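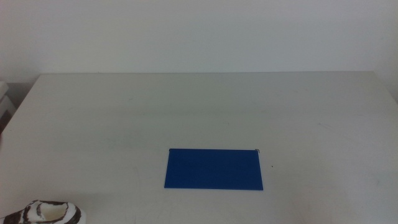 Werksbesuch bei Saarela: Plattenzuschnitt und Lager

Die Führung am 3. Oktober begann im Rohlager. Mimoza Angelovski erläuterte die Einlagerung nach Charge und Dicke; Platten unter 6 mm liegen grundsätzlich waagerecht. Die Halle wird ganzjährig auf 50 % relative Feuchte geregelt — im Juli laufen dafür beide Entfeuchter.

Zuschnitt

Die Säge vom Typ Wiltano nimmt Formate bis 2000 mm Länge auf. Farbige Ware wird mit Schutzfolie gesägt, die Kanten werden erst danach gebrochen. Der Restestand umfasst derzeit 34 Positionen und wird über Unel verwaltet. Den Versand konnten wir aus Zeitgründen nicht besichtigen.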